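Repair Robot Gets a Public Tryout at Nemik

Nemik opened its workshop in Nokmont to visitors for an afternoon in March, and the main draw was a robot arm that the company says will one day take apart and rebuild old office computers without much help from people. Around 50 visitors turned up, most of them from recycling firms and school districts with closets full of old machines.

The company calls the system Moya. It is pitched at refurbishers who want to pull usable parts out of desktops before the rest goes to scrap. Memory is the test case, and the one Nemik talks about most. 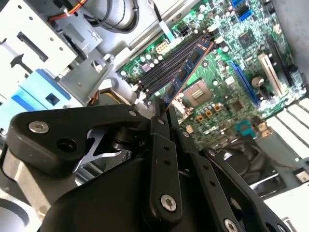
Moya's gripper holds a memory module over the slots of a desktop board.

A person with steady hands can seat a memory stick in seconds. Nemik would not say how long Moya needs on average, or how often it misses. Bujar Matić, who runs the project, said the team has worked with 200 computers so far and that speed "comes later." Asked what share of those still booted afterward, he said the figures were being checked.

The choice of machine also raised some eyebrows. Visitors were shown a Dell desktop, a roomy tower laid on its side with the cover off. Plenty of offices threw out towers like that years ago. What they are getting rid of now is often thin, glued shut or both — and Matić conceded that laptops are not on the schedule.
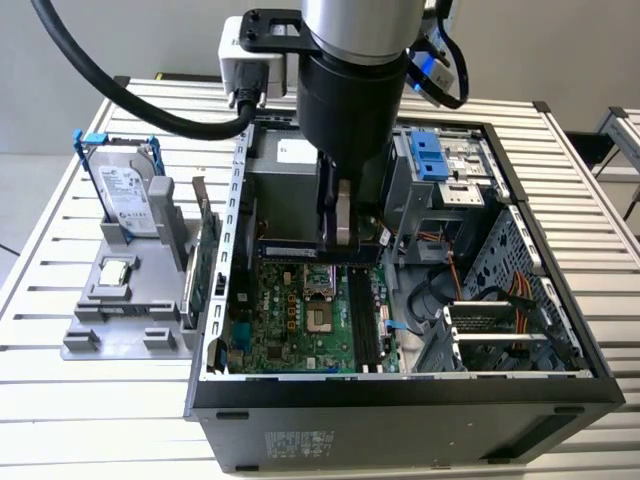

Vol. 6, Page 1099

Parts already out of the computer, including a Seagate hard drive and a processor, sat in a gray tray beside the case. Nemik did not say how much of the sorting is done by hand.

Plinier, a refurbisher that has agreed to try the system, was more careful than its host. A manager there said the company would keep its bench staff during the trial and wants to see a full week of results before talking about money. Nemik has not published a price.

A second open afternoon is planned, and Matić said visitors will be allowed to bring their own computers to that one.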